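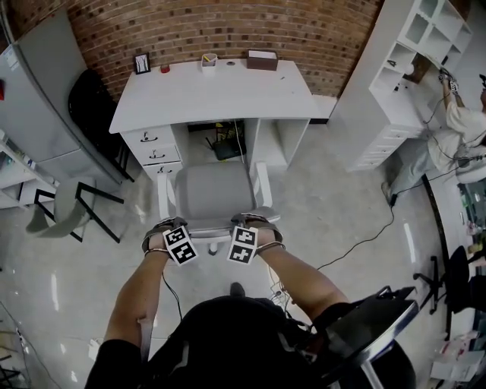

Yuxi Lü
Research staff, Hurnongate lab
Thread starter

Hand tags vs. no hand tags for wrist pose – our numbers from the chair task

We finished the comparison I mentioned in October, so I'm posting it before the write-up gets buried. The question was whether a square marker strapped to the back of each hand gives a wrist pose good enough to train on, compared with a hand tracker that gets only the head camera images.

Task is moving an office chair up to a desk, both hands on top of the backrest. We picked it because the hands stay far apart and the object is big enough to hide things. 31 trials, 11 people. The same images went through both methods. For the tracker run we masked the tags out so it couldn't use them as a cue.

Short version: tags win on position and win by more on rotation. The median wrist rotation error was 5 degrees lower with tags. The tracker does fine while the fingers are spread and gets worse once they wrap over the backrest. Policies trained on the tag data reached the desk without a correction more often, but I don't want to lean on that until we have more rollouts.

Where tags lose: when a wrist turns far enough that the marker is edge-on, you get nothing. We fill gaps of up to 7 images by interpolation and throw out the rest.

saller_bench
Thanks for posting. What did you use as ground truth? If it's another set of markers, I'd expect the tags to look good.

Yuxi Lü
Thread starter
Fixed cameras in the room, calibrated separately, tracking points on the forearm. Different points from the hand tags and different software. The offset from forearm to hand is measured per person with the wrist held straight, so there is some error when the wrist bends. It goes into both methods equally.

gidey_k
I don't think it does go in equally. If the strap pulls the tag toward the forearm when the wrist bends, the tag and your ground truth are wrong in the same direction. The bare hand tracker is looking at knuckles, so it gets charged the full error. That could be a good part of your 5 degrees.

Yuxi Lü
Thread starter
Fair point. We checked strap slip before and after each trial but not during. I can split the results by wrist angle and see if the gap grows with bend. If you're right it should.

mortise_and_tenon
Practical question from someone who has to collect this stuff. How long does it take to put the tags on a new person? We tried gloves with printed markers and people hated them.

Yuxi Lü
Thread starter
A few minutes including the calibration pose. The straps are dark gray and go around the wrist, and the tag sits on the back of the hand, so the palm and fingers stay free. That was the main reason we dropped gloves too. People grip a chair differently with a glove on. The cable takes some getting used to on the first trial.

hudwood_ana
We ran something close to this at Hudwood on drawers and got the opposite result. Tracker was better. Reaching into a drawer, the tag was hidden a lot of the time and the fill-in was poor. I'd be careful about saying tags win in general. You picked a task where the backs of the hands face the camera.

Yuxi Lü
Thread starter
Agreed, and I'll change the wording. With hands on a backrest the tags point up toward the head camera most of the time. It is close to the best case. We have a three-drawer desk in the same room, so I could run your version with our straps.

gidey_k
Please do that before publishing. One task where the marker is always in view doesn't tell me much about the method.

saller_bench
I'd disagree with that a little. A lot of mobile manipulation is pushing and steering things. Chairs, carts, doors. If tags are better there, that's useful even if they fail in drawers. Just put the visibility rate next to every error number so people can judge.

hudwood_ana
Visibility rate would help. I can send our drawer protocol so the two sets line up – handle heights, start position, how far the person stands from the front.

Yuxi Lü
Thread starter
Yes please, send it. I'll add visibility per trial to the table and post the split by wrist angle first, as the data for that is already there.

mortise_and_tenon
Did you try using both? Tag when you can see it, tracker when you can't.

Yuxi Lü
Thread starter
Tried it quickly. The switch makes a jump in the pose of a centimeter or more, and the policy picks up on the jump. Blending over several images was better but I haven't tuned it. If anyone has code for the handover that they trust, I'd like to see it.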